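Daklow Can Shelving Bench
Two-arm manipulation test bench and evaluation method
From the Zosside tabletop series

The Daklow bench started as a way to settle one question: if a two-arm policy can put drinks on a shelf, how much of that skill is left when the table gets messy? It grew into a complete kit — table, shelf, arms, layout cards and scoring sheet — and we are delighted with how much a few soda cans can tell you about a learning method.

The task is easy to say out loud. Colored cans go up on the shelf, everything else stays down. The hard part is choosing an arm. A can near the center line is within reach of both, and the policies we began with loved to hesitate there, with one gripper creeping forward while the other did the same.
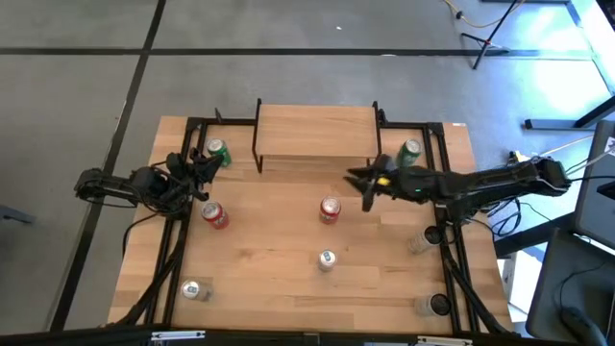 Mixed layout with red, green and silver cans and two clear cups. The right gripper is open near the center red can.

Layout cards

Each card gives a starting spot for every item and says whether it stands or lies on its side. Etelka Lakatos drew up the first set by hand, and her cards are still the ones that cause the most trouble (we mean that as praise!). Silver cans are distractors. They have the same general shape as the targets, so a policy that has only learned "grab a cylinder" gives itself away quickly.

What we found

We trained one policy on 200 demonstrations and a second on 400, then ran both through the same cards. Doubling the data helped most with the choice of arm and hardly at all with cans near the shelf legs. Halldóra Baldursdóttir then tried something different: she kept the smaller set and labeled each demonstration with the arm that should move first. That small hint cleared up much of the hesitation, and we think it's the most useful result to come off this bench so far.

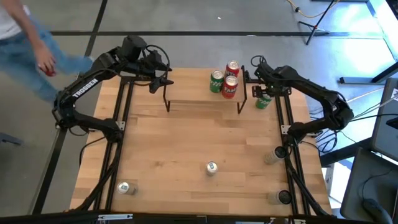 Three colored cans on the shelf, with the right gripper directly above a green can on the tabletop.

Scoring

A trial is scored on 3 things: colored cans on the shelf, silver cans left alone, and contact between the arms. Each gets its own column. Please don't add them together — two policies with the same total can behave in very different ways.

In the kit

Butcher-block wooden table with black extrusion frame
Raised wooden shelf on black metal legs
Two black arms with parallel-jaw grippers
Layout cards and scoring sheet
Cans are not included

Part number: 2054
Card and scoring questions: Levente Szalai, Zosside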